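Home & Making | Long Reads

6 min read

The small cupboard makes a comeback

My grandmother kept her buttons in a cupboard no taller than a loaf tin stood on end, and for years I assumed every family had one. It lived beside the bread bin, it smelled of cough sweets, and you were allowed to open it only if your hands were clean. I hadn't thought of it for a long time until March, when I spent a very happy week talking to people who make, mend and collect little cabinets, and found that most of them had started with a grandmother too.

Concetta Marras began with a spice cupboard from a house clearance, and now owns 396 pieces, none of which would reach your knee. She keeps a ledger (a proper one, with a ribbon) and can tell you what she paid for each. The dearest cost her 401 pounds and has a lock that has never worked.
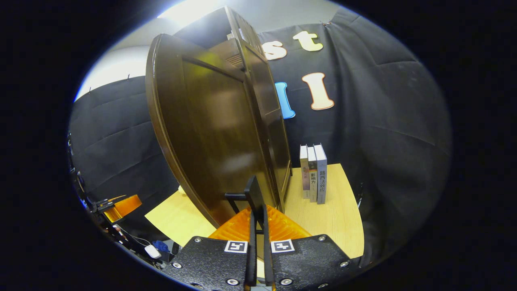

What she likes best are the apprentice pieces, or the ones sold as such. The old story goes that a young joiner would make a cabinet in miniature to show what he could do, and dealers are very fond of the old story. Concetta is less sure. Plenty, she thinks, were simply made to hold tea, or thread, or letters somebody didn't want read, and she minds a good deal more about how the doors hang than about who hung them.

Doors are a subject on which Trevor Chan can talk until the kettle has boiled twice. He runs Wolach, a two-bench workshop that repairs small furniture, and he reckons most of what comes to him has been hurt by kindness — too much oil, too much polish, a longer screw put in where the short one had worked loose. His own cure is a sliver of matchstick and a spot of glue, left overnight. He charges very little for it and seems faintly embarrassed to charge at all.

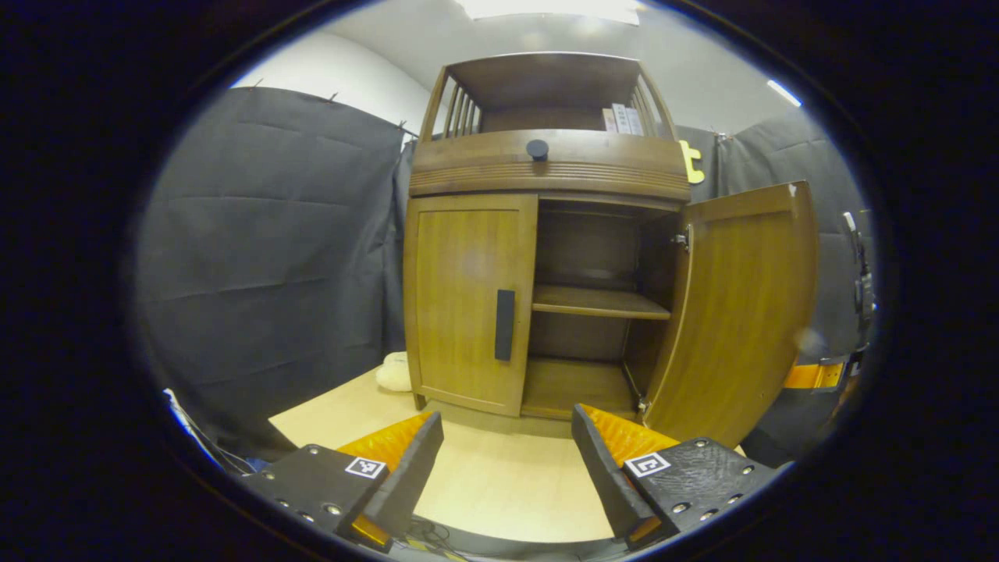 Lise Robichaud came to him as a customer and stayed on to learn. She used to work in an office where everything was kept on a screen, and she says the pleasure of a cupboard is that it fills up. You have to choose. Hers holds seed packets, a christening spoon and a bundle of postcards from her friend Kirsten Fehr, who writes in green ink and never says where she is.

I came home and rang my aunt about the button cupboard. She has it still, on the landing, and it's full of batteries. I'm going over next week with a duster and a biscuit tin, and we'll see what she says.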